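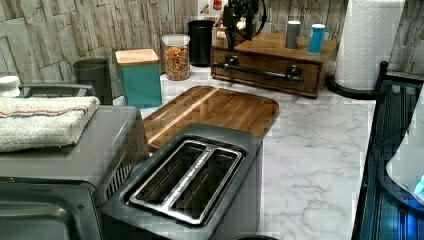
토스터 옆에서 다시 배우는 일
플루마리 공용 주방에 로봇 팔이 들어온 뒤

단기 임대 주거를 운영하는 플루마리의 주방 담당자들은 아침 6시 전에 출근한다. 식빵을 꺼내고 컵을 제자리에 놓고 도마를 닦는다. 입주자가 내려오기 전에 조리대를 정리해 두는 것이 이 일의 절반이다. 3월부터는 그 일의 일부를 로봇 팔이 맡고 있다.

로봇을 공급한 곳은 클로렌트라는 회사다. 기계가 들어온다는 말이 처음 나왔을 때 주방 쪽 반응은 좋지 않았다. 이곳에서 가장 오래 일한 전덕수 씨는 설명회가 끝나고 질문을 하나만 했다고 한다. 근무표가 어떻게 바뀌느냐는 것이었다. 회사는 2교대를 유지하고 사람을 줄이지 않겠다고 답했고, 그 내용은 나중에 문서로도 나왔다.

근무표는 그대로지만 하는 일은 달라졌다. 전 씨는 요즘 오전의 상당 부분을 조종 장치 앞에서 보낸다. 사람이 동작을 시연하면 로봇이 그 기록으로 학습하는 방식이라, 컵 하나를 옮기는 동작도 하루에 100번씩 되풀이한다. 잘된 것과 버릴 것을 가르는 일도 그가 한다. 손목은 예전보다 편해졌고 눈은 더 피곤하다고 했다.

"손으로 할 때는 생각을 안 했어요. 수건 접는 걸 어디서부터 접느냐고 물으면 대답을 못 하겠더라고요. 그걸 말로 하는 데 며칠 걸렸습니다."

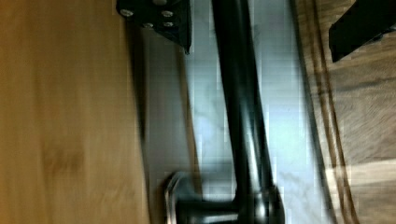
클로렌트에서 파견된 리드완 테오 씨는 주방 사람들의 이런 설명을 받아 적는 것으로 일을 시작했다. 처음 가져온 작업 지침은 60쪽이었는데, 현장에서 쓰는 말과 맞지 않는 부분이 많았다. '용기 파지'는 '통 잡기'가 됐고, 물건을 놓는 위치는 좌표 대신 주방에서 부르던 이름으로 바뀌었다. 고쳐 쓴 지침에는 전 씨와 방주원 씨의 이름이 작성자로 올라 있다.

방 씨는 입사 2년 차다. 전에는 커피와 빵 담당이었고 지금은 로봇 손목에 달린 소형 카메라의 영상을 검토한다. 팔이 빨리 움직이면 화면이 번져 무엇을 잡으려 했는지 알아보기 어렵다. 그럴 때는 조리대 전체가 나오는 다른 카메라의 영상과 시각을 맞춰 본다. 그는 이 일을 좋아하지만 급여 등급에 관해서는 할 말이 있다. 직무 이름은 '주방 운영 및 데이터 관리'로 바뀌었는데 등급은 주방 보조 때와 같다. 방 씨는 봄 평가에서 이 문제를 올렸고 아직 답을 듣지 못했다.

회사 쪽 설명은 조금 다르다. 운영팀의 손건우 씨는 새 직무의 기준이 정해지지 않았다고 말한다. 주방 일로 볼지 기술직으로 볼지 본사와 지점의 의견이 갈려 있다는 것이다. 그는 "교육 수당은 먼저 지급하고 있고, 등급은 협의 중"이라고 했다.

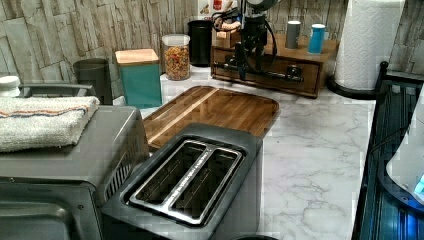 일의 속도를 두고도 말이 많다. 바쁜 아침에는 로봇을 세워 두는 편이 낫다는 것이 담당자들의 공통된 의견이다. 사람이 옆을 지나면 팔은 멈추고, 다시 움직이려면 담당자가 확인 단추를 눌러야 한다. 식빵을 굽는 입주자가 몰리는 시간에는 이 과정이 오히려 일을 늘린다. 그래서 지금은 이른 아침 준비와 오후 정리에만 로봇을 쓴다. 운영 계획에는 없던 시간표인데, 주방에서 먼저 그렇게 쓰기 시작했고 회사가 뒤따라 승인했다.

물건 자리를 두고도 새 규칙이 생겼다. 전에는 통이나 컵이 조금 옮겨져 있어도 그냥 썼다. 이제는 학습 기록을 남기는 동안 물건을 옮기면 공책에 적어야 한다. 전 씨는 이 공책을 싫어한다. 방 씨는 교대할 때 전달할 말이 줄어 편하다고 한다. 두 사람은 같은 공책을 쓰지만 적는 방식이 달라서, 테오 씨가 저녁마다 양식을 맞춰 옮긴다.

플루마리는 다른 지점의 주방에도 같은 장비를 들일지 검토하고 있다. 그 지점 직원들은 이달 들어 견학을 다녀갔다. 안내는 전 씨가 맡았다. 가장 많이 나온 질문은 역시 근무표에 관한 것이었고, 그는 회사에서 받은 문서의 사본을 나눠 주었다.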